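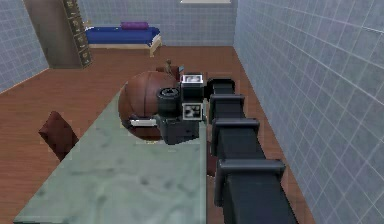 Basketball | Opinion
4 min read
Print this article | E-mail to a friend

The Amside bench has a timeout problem, and I would like to propose that we fix it by taking the timeouts away.

I have held this view for a long time, mostly at a volume my neighbors in section 8 have learned to live with. It hardened in the last home game before the break, when the final two minutes against Plukberg took 26 minutes of my life by the clock over the concession stand. I bought a pretzel during one stoppage, ate it during the next, and was thirsty by the third. Amside lost by six. They had been losing by six when the whole thing started.

Consider what happens in one of these huddles. Ten large people sit down. A coach kneels on a tiny stool and draws on a whiteboard, quickly, with a marker that is running out. Arrows go everywhere. Then the horn sounds, the players walk back on, the ball is inbounded to the best player and the best player dribbles at the top of the key until there are four seconds left and shoots over somebody. I have seen this play drawn up maybe 400 times. I'd like to see the whiteboard, because I suspect it says "give it to Edmont."

To be fair to Edmont, he makes a decent number of them. The man averages a bad shot a minute and looks wonderful doing it. But he would have taken the same shot without the meeting.

Kuldeep Kushwaha, who coached high school ball for years and now sits behind me correcting my opinions, says I'm missing the point. The timeout, he says, is for breathing. Kids get rattled, the crowd gets loud, somebody forgets who they're guarding, and you bring them over and say three calm words. I accept this for kids. Kids should have all the timeouts they want, and orange slices. The Amside starters are grown men with agents. If one of them forgets who he's guarding, there is a number on the other fellow's shirt to help him.

What I miss is the part of the game where a team is in trouble and has to get out of it by playing. A run is the best thing basketball has. One side hits a three, steals the next pass, and the building starts to hum, and you can see the other five looking at each other, wondering which of them is going to be the adult. That's the drama! That's what we paid to park for. And at exactly that moment a man in a quarter-zip makes a T with his hands and we get a dance team and a T-shirt cannon.

Plukberg, to their credit, almost never do it. Their coach, Stela Onu, let Amside score ten straight in the third quarter and stood there with her arms folded like a woman waiting for a bus. I thought she'd lost her mind. Then her point guard, Aaltonen, walked the ball up, waved everybody to the left side and found a cutter for a layup, and the hum went out of the place. He had worked it out himself, on his feet, with the crowd yelling at him. I'd have applauded if I didn't have to live here.

My proposal is modest. One timeout per team per half, and none in the last two minutes. If you want to stop the clock, foul someone or hit the ball into my lap. Coaches may shout from the sideline as they do now, and players may ignore them as they do now. Kuldeep thinks the league would never give up the commercial time, and he's probably right, so let them run the ads before tipoff, 100 of them if they like, while I'm still looking for a parking spot.

The pretzels, I should say, were pretty good. I would still have preferred to eat just the one.

Filed under: Hoops, Columns, From the Cheap Seats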